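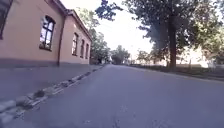
Stormwater at street level fails in small places first, and the talk stays with those: the downpipe outlet, the wall base, the joint between sidewalk and curb. Start with the load path for water. Roof to eave, eave to pipe, pipe to ground, ground to gutter. On this facade the drainpipe runs from the roof edge to the base of the wall, so a large share of the roof's water arrives at one spot beside the plinth. The sidewalk then has to carry it to the curb. Point to the curb line – uneven stones, gaps between the blocks. Pause before the next slide.

Slide 2. Wall base
The plinth band is there to take splash. Moisture above it gets into the plaster, and paint hides that for a season or two. Method at Curno: moisture readings at 10 heights, bottom to top, repeated each March. Say that single readings are close to useless. Kylie Tamihana has the full table if anyone asks for it.

Slide 3. Sidewalk cross fall
Define cross fall for the non-engineers: the slope from wall to curb. Flat to the eye is not a measurement. Use a level and a straightedge, take the reading square to the curb, and record it at every downpipe. At Bolthorpe we surveyed 590 meters of frontage this way. Most of the bad readings sat within a couple of paces of a pipe outlet, where the ground had been dug up and patched.

Slide 4. Old stone curbs
Worn stone is not a defect by itself. A rounded edge still holds a gutter line. Open joints are the problem – water goes down through them, washes out the bedding, and the stone tilts. Order of work: clear the gutter, rake the joints, reset anything that rocks, then repoint. Do not repoint over dirt. Mertens trial length was 390 meters, all original stone put back.

Slide 5. Cost
Keep this short. Resetting was priced by the stone, replacement by the meter, and the two do not compare without a stone count. The Vekano estimate assumed 1,000 stones. Merle Tomoana will take questions on the pricing.

Slide 6. Inspection routine
Walk it in the rain if possible. Start at the high end. Note standing water, loose pieces in the gutter, stained plaster, leaking pipe joints. Same route, same form, same direction each time.

Questions. If trees come up: leaves in the eaves gutter, yes; roots under the sidewalk are a separate talk. Handouts are by the door.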